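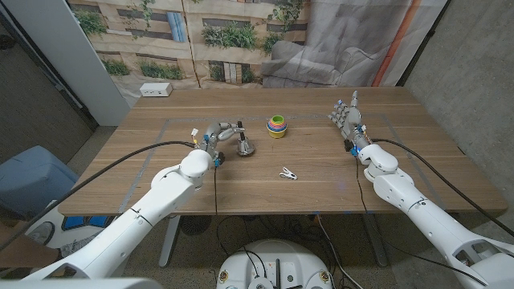

Tabletop with two white robotic arms

Visit report: Hasum open day, Bloxham
4 Jan 2021

Hasum builds case management software for housing and family service agencies. The open day covered the current release of its main product, Vistine, and the method used to move agencies off older systems. Sessions ran in the ground floor meeting rooms of the Bloxham office.

The first session dealt with intake. Vistine stores one record per household and links each person to it. A caseworker can split a household without re-entering history. Referral forms are built from a library of 216 fields, and an agency can hide any field it does not use. Required fields are set per program. We asked about duplicate records. Matching runs on name, birth date and last known address, and a supervisor has to approve every merge. There is no automatic merge and none is planned.

The second session covered data migration. Hasum showed a completed transfer from Poltero, a desktop database still in use at several county offices. The transfer took eight weeks. Of the 286 report templates in the old system, 200 were rebuilt and the remainder were retired after review with the agency. Free-text case notes were carried over unchanged and are searchable, but attachments had to be re-indexed by hand. Agencies with large scanned archives should budget staff time for this.

Permissions were shown briefly. Access is set by role and then by program. Shared clients appear to a second agency only after a signed release is logged, and the release expires on a date set at signing. The audit log records views as well as edits. Export is to CSV only.

Two points were left open. Offline entry for outreach staff is in testing, with release expected in May. Pricing for agencies that share a single installation was not available at the visit, and a written quote has been requested.

Parking is behind the building, entrance on the north side.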